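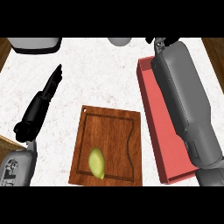
Counting demos without kidding ourselves
Notes for the Kerkon meet-up, October. Hsiu-ying Lam

Slide 1. Say hello, say the name slowly, say I'm from the Lengate team and that I look after the examples. Other people train the thing. I collect what it eats.

Slide 2. The number everybody asks for. We have 1,719 usable demonstrations of two-arm kitchen jobs, all in simulation, and we were aiming for 3,000. Pause here, let them wince! Then explain what "usable" means, as the raw pile is a lot bigger and I'm not going to stand up and quote that one.

Slide 3. What one example is. A person drives both arms, the simulator writes down every joint and every view, and at the end we have one go at one job from start to finish. The job on screen is fruit, board, tray. Sounds dull (it is a bit dull) but you get picking up, carrying, letting go and keeping two elbows out of each other's way, all in one short run.

Slide 4. Shuffling. Before each go we move the board, the tray and the fruit, and turn them a little as well. In our first batch at Wurkau I left the tray straight every time because it looked neat, and the policy learned "tray is straight" beautifully. Turn it a few degrees and it dropped things on the worktop. My fault entirely - tell this one properly, it usually gets a laugh.

Slide 5. Which arm does what? We let drivers choose for the first 100 and they nearly all favoured the right, even for things sitting nearer the left. Now the instruction card says which arm picks up. Ask the room if anyone has a better fix, I'd love one.

Slide 6. What gets thrown out. Long dithering in mid-air. Fruit pushed along with the side of the gripper until it sort of arrives. Arms touching. We keep fumbles where the driver recovers well, and I'll happily argue with anyone about that over coffee.

Slide 7. People get tired. After five goes in a row the paths get lazy, so we swap drivers at five. Soltani (our replay tool, for anyone new) shows the paths on top of each other and you can see the sag. Play the clip if the laptop behaves, skip if not.

Slide 8. Still open. More fruit shapes, different trays, and how much any of this carries over to real arms. We haven't tried that yet, so don't let anyone drag me into promising dates.

Questions. Repeat each one into the mic. Water is under the lectern.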